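Open Day at the Kwiatkowski Film Collection
Posted 5/31/21

We drove up to Brivengate for the spring open day at the Kwiatkowski Film Collection. I had wanted to go for a few years, mostly for the holiday shorts, which I have written about on this blog every December. The collection opens its storage rooms to visitors once in the spring and once in the fall. Last year's dates were both canceled, so this was the first one in a long while.

The collection is in the same building as the Harari, an old one-screen movie theater on the main street. The theater takes up the front half and the film storage and workrooms are in the back half and the basement. You buy one ticket for everything. We booked online two weeks ahead and picked the late morning slot, which included a tour, a talk on repair, and a screening at two o'clock.

Parking is behind the building. The lot is small and it was full when we arrived, so we used the one by the library and walked back. There is a meter, and it only takes coins.

The tour

Groups were kept to ten people and masks were required indoors. Our guide was Orla Nic Aodha, who looks after the catalog. She started us in the lobby with a short history. The collection began with one family's home projection prints, bought by mail and at theater closings, mostly 16mm. The family gave it to the town in 2000 on the condition that the films would be shown and not only stored. The catalog now lists 3132 reels. A feature can run to three or four reels, so the number of titles is lower than that.

What I liked most about the first part is how ordinary most of the films are. There are very few famous titles. There are school films about dental care, travel films paid for by bus companies, a long run of cartoons, and a great many short films made for churches and department stores to show around Christmas. Some of those stores would run a projector in the toy department all through December so parents could shop. I had read about this but had never seen one of the prints. Orla had one out on a rewind bench and let us look at the leader, where a clerk had written the name of each store it was sent to. The last entry was in blue ink and I couldn't make out the year.

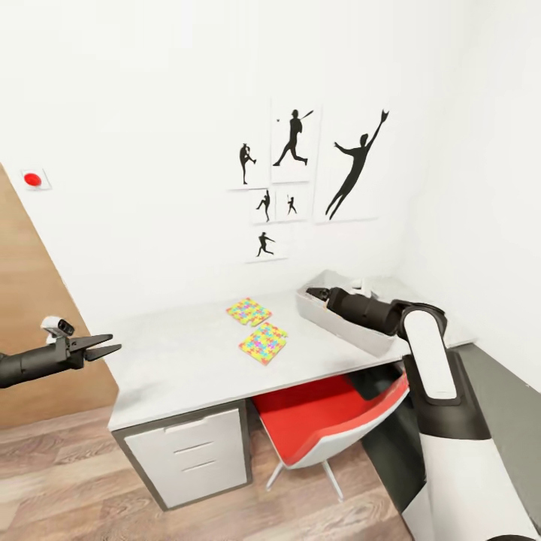
From there we went down to the basement, which is where the reels are kept. It is cold down there and I was glad of my jacket. The shelves are on rails and slide together, and the guide turned a wheel at the end to open up one aisle at a time. Color prints are kept in the coldest room because they fade. Black and white is on the other side of the hall, where it isn't quite so bad. You get ten minutes in the color room and that was enough for me.

Every can has a label with a number, a title, a length, and a condition grade from one to five. A one can be projected. A five shouldn't be opened without someone from the repair room there. Many of the older cans have a faint vinegar smell, which anyone who has kept home movies in an attic will know. Those are stored separately. My husband asked how many had been lost to it and Orla said they had thrown out fewer than people expect, since a shrunken print can still be scanned if it is caught soon enough.

We also saw the poster drawers. I could have spent an hour there. Most of them are for the Harari's own programs, printed locally on cheap paper in two colors. The holiday ones are easy to spot because they are all red and green and the lettering is the same every year with only the dates changed. One of them advertised a Christmas Eve matinee where admission was a can of food. There were four of these from different years, so it must have gone over well.

The repair talk

Fergal Ó Néill gave the talk in the workroom upstairs. He has been repairing prints there since before the move to the new shelving, and before that he was a projectionist. He talked for forty minutes and took questions for another twenty.

He began with splices. A print that was rented out for years will have dozens of them, because each time the film broke the person running it would cut out the bad frames and tape it back together. Over time you lose a word here and a step there. He played a short piece of a sleigh ride cartoon that had been through this so often that the horse seemed to jump across the road. Then he played the same piece made up from three prints, each with different parts missing. It took him most of a winter. The result still has one gap, which he left in with a short piece of black.

He then showed how he cleans a reel by hand and how he checks the edges for torn sprocket holes. He runs the film between two gloved fingers and can feel a nick before he sees it. A boy near the front asked to try it and was given a length of scrap film. After that everybody wanted a turn, and the talk ran over a little.

The machine they use for scanning is a Kirnum. It is slow and it is loud, and he was open about the fact that the collection can only afford to run it part of the year. So far they have scanned 902 reels. Holiday titles were moved up the list because they get the most requests, and I think that was the right choice. He said that people write in wanting to find a particular short they saw as children, and they usually remember one shot from it and have the wrong title. He keeps a folder of these letters. Some have been matched and some haven't. I have one of my own, about a snowman who works at a train station, and I gave him what I could remember. He wrote it down, but he didn't recognize it.

I asked about keeping my parents' home movies. His advice was to store them flat, keep them out of the attic and the garage, and put them in cans with vents. He also said to write down who is in them while there is still someone around who knows. I have been putting that off and I plan to do it this summer. 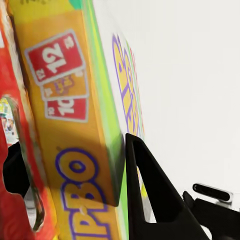

Lunch and the lobby

There was an hour and a half between the talk and the screening. The concession stand was open for popcorn, boxed candy and coffee. We bought popcorn and ate it on the bench outside, then walked over to the diner on the corner for grilled cheese. Service was slow because they were short of staff. Leave yourself enough time if you go there between sessions.

The lobby had a table of duplicates for sale. These were mainly posters and a few lobby cards, with some empty reels and cans. I bought one of the two-color Christmas programs for six dollars. The paper has a fold down the middle and I'm going to have it framed anyway. They also sell a booklet on the history of the Harari, which I looked through and didn't buy. It has good pictures of the old front of the building but not much about the films.

The screening

The Harari has 188 seats and they were using every third one. The seats have been redone and they are comfortable. The floor is quite flat, so if you are short, sit near the front or on the aisle.

The program ran seventy minutes and was made up of five shorts, all from film. I hadn't expected Christmas films in May, but two of the five were. The first was one of the department store reels, with a toy soldier who can't keep in step with the others. The color has gone mostly pink, and the sound is scratchy, but I enjoyed it more than anything else we saw. My daughter, who is eleven, thought it was too long. She preferred the bus company travel film, because of the singing driver.

The second Christmas short was a puppet film about a mouse family that moves into a church organ. It is nicely made and the sets are very detailed. The plot stops rather than ends. Fergal said afterward that a last reel may be missing, or there may never have been one.

The other two were a cartoon about a baker and a school film on how to behave at the movies, which got the most laughs of the afternoon.

If you go

Tickets were twelve dollars for adults and five for children. The tour involves two flights of stairs. There is an elevator to the workroom but it doesn't go to the basement, so call ahead if that is a problem, and they will bring some cans up for you to see. Bring a sweater even if it is warm out. Photos are fine in the lobby and not allowed in the storage rooms.

The fall open day hasn't been scheduled yet. There is a sign-up sheet at the desk for the mailing list, and I put us down for it. They also run a holiday program every December over two weekends, with the toy soldier film on the first one. We have never been this far from home for a Christmas movie, but I think we will try to make it this year, and I will write it up with the rest of my December posts.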